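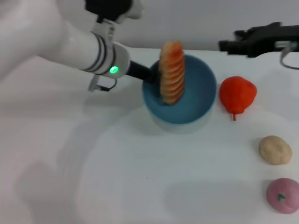 Blue bowl on the white table, with the orange and cream striped piece standing in it.

Kollilura table and bowls - frequent questions
Last changed June 3, 2022

Which bowl should I take for tall things?
A deep one with plain walls. In a shallow bowl a tall thing leans too far and falls over the rim. Let it rest on the inner wall.

Can I leave the bowl on the table all day?
Yes. Please lift it when you move it and do not drag it. Grit under the base makes fine grey lines on a white top, and these are hard to remove.

How do I clean the white top?
Use warm water, a little dish soap and a soft cloth. Wipe in one direction, then dry with a second cloth. For colour stains from food, leave a paste of baking soda on the spot for 7 minutes and rinse. 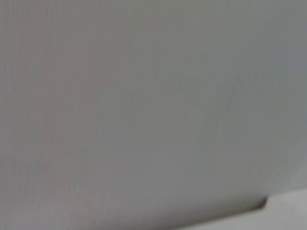

Zorica Shehu wrote to us that the paste left a dull spot on her older table, and that she now uses only soap. We think she is right for tops older than 2 years. Please try first in a corner.

Do the bowls stack?
They do, but put a piece of paper towel between them. We store 29 of them in the Talport room this way, and the glaze still has its shine.

My bowl has a small chip. Is it still good?
For dry things, yes - for food, no. A chip at the rim can be smoothed with fine paper, but 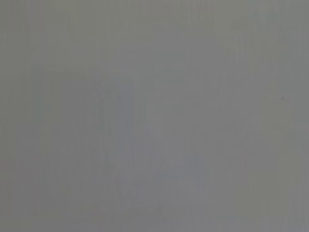 the bare place will still take in water and smell after some time. It is better to keep such a bowl for buttons or keys.

Comments

Nawal Younis: Thank you, the paper towel is a good idea. Is newspaper also fine?

Reply: Newspaper can leave ink on light colours, so better not.

Ríos: I would add to wash the cloth first. A new one leaves fluff.

Related
Caring for white furniture
Janedar cloths, pack of 100
Talport room - opening hours in October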